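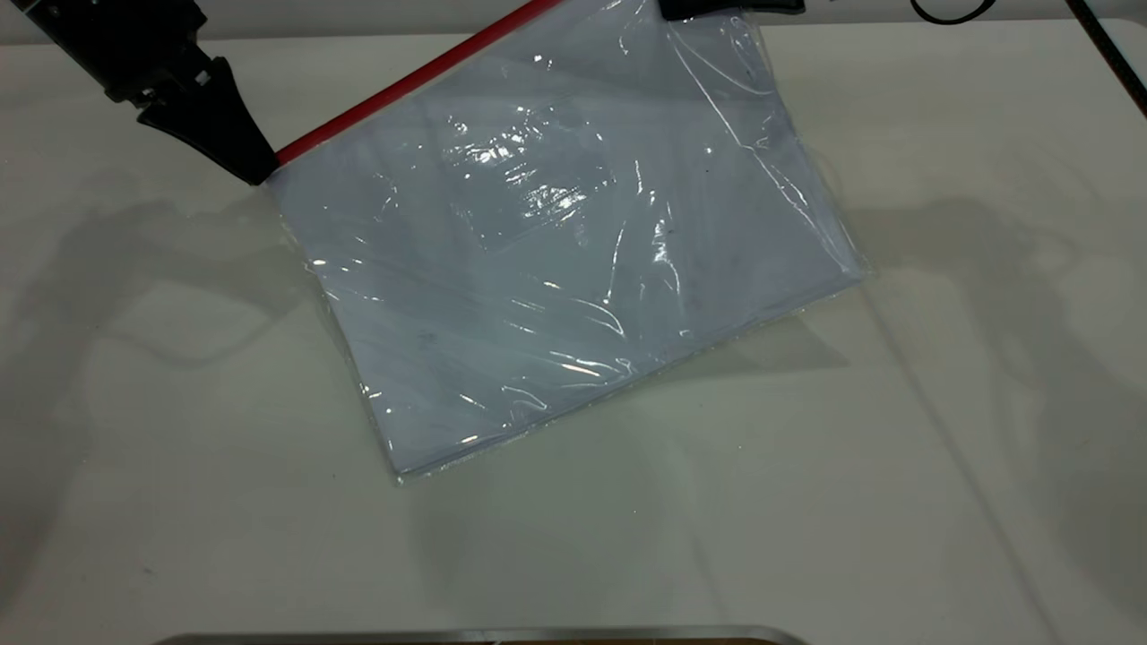

Mositz Student Robotics Forum > Bimanual Manipulation > Course projects

Thread: Zip bag task, seal finger keeps slipping off the track

umedina_e
Posts: 62

Posting for our group in the manipulation course (me, Uriel Pereyra and Catalina Bravo). The task is a two-arm one: hold a zip-top bag at both ends of the seal, tension it, then run one finger along the zipper until it closes. The bag has a stack of paper in it so it keeps its shape. Left arm holds the corner where the red strip starts, right arm takes the far corner.

The policy is trained on teleoperated demos, 576 episodes so far. Grasping both corners is fine. The closing stroke is the problem. The right finger starts on the strip, drifts toward the film side after a few centimeters, and finishes on plain plastic. The bag then looks closed from above and is not.

Current numbers over the last evaluation block:
Both corners grasped: 85 percent
Seal closed end to end: 62 percent

Control is joint position at the rate the Nunda controller gives us by default. No force sensing at the wrist. Fingers are the stock black ones, no pads.

Anyone in the other sections solved this?
– Emiliano

kourkoulas_s
Posts: 1,000

What is your tension before the stroke? If the strip is slack the finger pushes a bow into it and then rides over the side of the bow. You would see exactly that drift.

We had the same thing in February with the smaller bags. Added a fixed outward offset on the left arm after both grasps were confirmed and most of it went away.

umedina_e

There is no explicit tension step. Whatever the operator did in the demo is what the policy learned, and the three of us do not pull the same amount. Catalina pulls hard. Uriel hardly pulls.

kourkoulas_s

Then that is your first variable. Split the episodes by operator and look at the final distance between the two grippers right before the stroke. If you see separate groups, the policy is averaging them.

ohuenchuman
Posts: 85

I would look at perception before touching the demos. Clear film under overhead lights is a bad case. The highlights in the upper middle of that bag are much brighter than anything near them, and they move when the bag is tilted. If your network uses them as a cue for where the bag is, the stroke will follow the glare.

The red strip is the one feature with good contrast. Crop to it, or threshold on hue and feed the line angle as an extra input. A line fit needs very little compute and it does not care about the wrinkles.

pereyra_u
Posts: 14

Uriel here. We tried the hue threshold in the second week. It works until the right finger lands on the strip. From then on part of the line is hidden by the finger and the fit jumps. We dropped it.

ohuenchuman

Fit it before contact, freeze it, and track the grippers from joint angles after that. The strip is held at both ends. It has nowhere to go during the stroke if there is tension on it, so Stelios and I are talking about the same fix from two directions.

kourkoulas_s

Not the same fix. Mine needs no vision change at all. Yours needs tension plus a line fit, and the line fit is doing nothing once the strip is straight between two known points. You have the two gripper poses. That already is the line.

ohuenchuman

Only if both grasps are on the strip. Look at the left one. The jaw is on the corner just where the red begins. A few millimeters off and the line between the grippers is not the line of the zipper. I would not trust it without a check.

kourkoulas_s

Fair. I would still do tension first and measure before adding anything.

cbravo
Posts: 21

Third member of the group. I ran the split last night. Gripper distance before the stroke, grouped by operator, gives two clear groups and a smear between them. Mine is the wide one. The failures come almost entirely from rollouts that end up in the smear.

Two more observations from going through the videos:

The bag is partly lifted when the stroke begins. With the stack of paper hanging off the seal, the weight pulls the strip down in the middle. In the demos where the operator set the bag back on the table first, the strip stayed straighter.

The film puckers close to the paper edge on the right side. If the finger leaves the strip it tends to catch there and stop. The policy then treats the stop as the end of the stroke.

umedina_e

So the plan is:
1. Lower the bag until the stack rests on the table.
2. Scripted outward move on the left arm, fixed distance.
3. Learned stroke from there.
4. Re-record a subset with the new start condition, one operator.

Objections?

ohuenchuman

One operator gives you a clean data set and a policy that copies one person's habits. I would keep all three and standardize the start pose. The spread in the stroke itself is useful. The spread in tension is the part you want gone.

pereyra_u

Agree with Olga. Also step 2 as a fixed distance is going to fail when the left grasp is deeper than usual. Stop on motor current instead.

kourkoulas_s

Current is noisy on those joints at low speed. We logged it for the Fuentealba gripper and could not separate a taut bag from joint friction. Fixed distance is cruder and it worked for us. If you want to try current, filter it and put a hard limit on travel, or you will pull the corner out of the jaw.

pereyra_u

Travel limit is already in the safety layer. I will log both on the next session and post the plots.

wustanar_lab_admin
Moderator

Reminder for all groups in this section: the evaluation counts the seal as closed only if it holds when the bag is turned upside down over the tray. A visual check from the overhead view does not count. Group reports have been mixing the two.

umedina_e

Ours was visual. The 62 percent is probably optimistic then. Will rerun with the inversion check before changing anything so there is a baseline to compare with.

cbravo

I have the station until 4 p.m. and can do the baseline run. Uriel, leave the logger config where it is, please. Emiliano, the finger offsets in the shared file are from before the left jaw was remounted, so do not copy those.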